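Sep 27, 2018
By the Joltevix kitchen team
Filed under: Press Releases, Food & Drink, Plant-Based Cooking

Joltevix opens up its whole recipe box, and I get to tell you about it

I've been cooking without meat or dairy for years now, and I've been writing down what I make for nearly as long, mostly on the backs of envelopes. So I'm very happy (giddy, if you ask my family) to announce that Joltevix is putting its full plant-based recipe collection online, free, starting today. There are 266 recipes in there. You don't need to sign up for anything, and you can print every one of them on a single sheet of paper, which was my one big demand.

The collection is called Zulia. We started it in June with a handful of soups and a very good lentil loaf, and then people began sending in their own suppers and it got out of hand in the nicest way. We had 2395 recipes and notes come in over the summer! I read them at the kitchen table, at the bus stop, and once in the bath. A lot of them were chili. I love chili, but we had to be firm, so you'll find four chilis in Zulia and they are all quite different from each other.

What's in it

Mostly weeknight food. 108 of the recipes use one pot or one pan, and those are the ones I cook most myself. There's a white bean and fennel stew that I'd eat every week of the winter, a peanut noodle bowl, stuffed peppers with brown rice, and a mushroom gravy that goes on everything (toast included, try it). The baking section is smaller, just 16 recipes, but the carrot cake is in there and so is the cornbread, so I feel fine about that.

We wrote the recipes so you can swap things. If a recipe says spinach and you've got chard, use chard. If you're out of cashews, sunflower seeds make a decent cream once they've soaked overnight. Each recipe has a line at the bottom called "Or else" with the swaps we've tried, plus a couple we tried and didn't like. Tofu in the carrot cake was my idea and I take full responsibility.

A few things we changed along the way

The early soups called for a blender, and plenty of you wrote in to say you don't own one. Fair enough! All of those now have a potato masher version, a bit chunkier and very good with bread. We also took out most of the fancy salts. And the Peng sauce, our sweet and sour chili sauce that used to come only in a bottle, now has its own recipe so you can make it at home. It keeps two weeks in the fridge in a clean jar, though ours has never lasted that long. 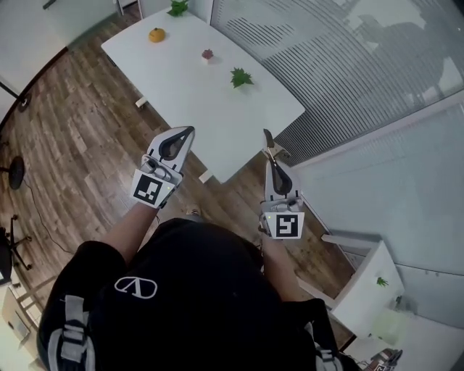 Where to find it

Zulia is on the Joltevix website now, under Recipes. You can search by what you've got in the cupboard, or by how much time you have, and there's a button that picks supper for you if you're too tired to choose. I press it a lot.

If you'd like it on paper, our friends at Fosenard are printing a spiral-bound copy that lies flat on the counter. It has wipeable covers and a few blank pages at the back for your own scribbles. Orders are open on the same page.

Send us yours

We're still taking recipes, and I'd especially like breakfasts, because we're thin on breakfasts. Write it the way you'd tell it to a friend, and don't worry if you never measure anything. We'll cook it a few times and work out the spoonfuls.

Press and questions

Food writers, bloggers and local papers are welcome to reprint up to three recipes with a mention of Joltevix and Zulia. Use the press form on our website for anything else, including sample jars of Peng sauce, and tell us whether you want mild or hot.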